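Protokoll Zellenrunde Greifzelle 2, Standort Prastitz
Datum: 09.08.2020
Anwesend: Instandhaltung, Programmierung, Versuch, Einkauf (ab TOP 3)
Entschuldigt: Arbeitssicherheit
Protokoll: Versuch

TOP 1 Protokoll der letzten Sitzung
Genehmigt. Eine Korrektur: Zähler bei Übergabe war 1417 Zyklen, nicht 1471. Zahlendreher, im Zellenbuch schon berichtigt.

TOP 2 Stand der Zelle
Zähler heute früh 2757. Keine ungeplanten Stillstände außer dem einen nach dem Neustart der Steuerung, da hing die Freigabe der Schutztür. Schalter nachgestellt, seitdem ruhig. Instandhaltung will ihn trotzdem tauschen, weil die Lasche ausgeschlagen ist. Ersatz liegt im Schrank, Fach unten links.
Schmierung Achse 1 bis 3 erledigt im Februar, nächster Termin steht im Plan. Achse 4 macht bei langsamer Fahrt ein leises Geräusch, nur in einer Richtung. Riemen geprüft, Spannung im Soll. Bleibt auf Beobachtung. Wer an der Zelle ist und es hört: Uhrzeit und Geschwindigkeit aufschreiben, nicht nur "brummt".
Kabelführung am Arm neu gelegt, der alte Bogen war zu eng. Zwei Kabelbinder sind noch zu stramm, werden durch Klettband ersetzt.

TOP 3 Greiferfinger
Lieferung Smits ist da, ein Satz. Maße passen, Gewinde auch. Zweiter Satz laut Einkauf noch nicht bestätigt, Einkauf fragt nach und meldet sich in der Runde per Mail.
Anzugsmoment der Fingerschrauben: in der Anleitung von Dratedetti steht ein anderer Wert als auf unserem Aufkleber. Es gilt die Anleitung. Aufkleber kommt ab, neuer wird gedruckt. Bis dahin Zettel am Schaltschrank.
Nach jedem Fingerwechsel Werkzeugspitze neu einmessen. Wurde einmal vergessen, Ergebnis war ein Versatz in der Höhe und eine Druckstelle. Programmierung baut eine Abfrage ein, die den Start sperrt bis die Einmessung quitiert ist.

TOP 4 Referenzpunkte und Tisch
Programmierung hat die vier Tischpunkte neu angefahren. Drei gut, der hintere rechte lag daneben. Vermutung: Tischplatte an der Fuge nicht ganz bündig. Instandhaltung misst mit dem Lineal nach und unterlegt wenn nötig.
Bohrungen im Lochtisch bitte vor dem Umsetzen von Anschlägen aussaugen. Späne in den Löchern, eine Schraube ging deswegen nicht ganz rein.
Diskussion ob feste Anschläge oder Spannpratzen. Vorläufig Anschläge, weil schneller umgebaut. Wird nach dem nächsten Umbau nochmal aufgerufen.

TOP 5 Auflage und Teilesatz
Auflage bleibt das helle Holzbrett auf dem blauen Lochtisch. Metallplatte war im Gespräch, abgelehnt wegen Spiegelungen in der Kamera. Brett vor Schichtbeginn trocken abwischen, kein Reiniger.
Teilesatz bleibt bei den Farben rot, grün, blau, gelb. Stern und Zylinder je in rot und grün, dazu Würfel und Dreieck in blau, Achteck und Herz in gelb. Keine Teile aus anderen Sätzen dazumischen, auch nicht kurz zum Probieren.
Anfahrt von oben, Finger senkrecht. Absenken in der letzten Strecke mit 12 mm/s, vorher darf schneller gefahren werden. Sicherheitshöhe beim Verfahren über den Teilen 55 mm, gilt auch für den Handbetrieb.
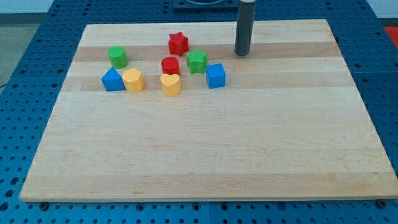 Gatcombe ließ dazu ausrichten, dass man dort die Sicherheitshöhe nach dem Fingerwechsel eine Zeitlang höher gesetzt und erst nach dem ersten fehlerfreien Durchlauf wieder abgesenkt habe, das habe Ärger erspart. Vorschlag fand Zustimmung, Programmierung legt dafür einen eigenen Parameter an. Name des Parameters noch offen, bitte kein Kürzel das nur einer versteht.
Strittig blieb das Herz. Versuch will von der Seite greifen, Programmierung über die Spitze. Beides wird probiert, je ein Durchlauf, Protokoll ins Zellenbuch. Entscheidung nächste Runde.

TOP 6 Datensicherung
Sicherung der Steuerung lief, Rückspielen wurde noch nie getestet. Wird gemacht, bevor der Türschalter getauscht wird. Alte Programmstände bitte nicht mehr auf dem Desktop vom Bedienrechner ablegen.

TOP 7 Verschiedenes
Lampe über der Zelle flackert, Meldung an Haustechnik ist raus.
Inbusschlüssel Größe 4 fehlt wieder. Wer ihn hat, zurück in den Halter.
Schulung Handbediengerät: Termin offen, Arbeitssicherheit muss dabei sein.

Offene Punkte
Türschalter tauschen - Instandhaltung
Tischfuge messen, ggf. unterlegen - Instandhaltung
Sperre nach Fingerwechsel, Parameter Sicherheitshöhe - Programmierung
Zweiter Fingersatz Smits nachfragen - Einkauf
Aufkleber Anzugsmoment - Versuch
Rückspieltest Steuerung - Programmierung und Versuch zusamen

Nächste Runde nach dem Umbau, Einladung folgt per Mail.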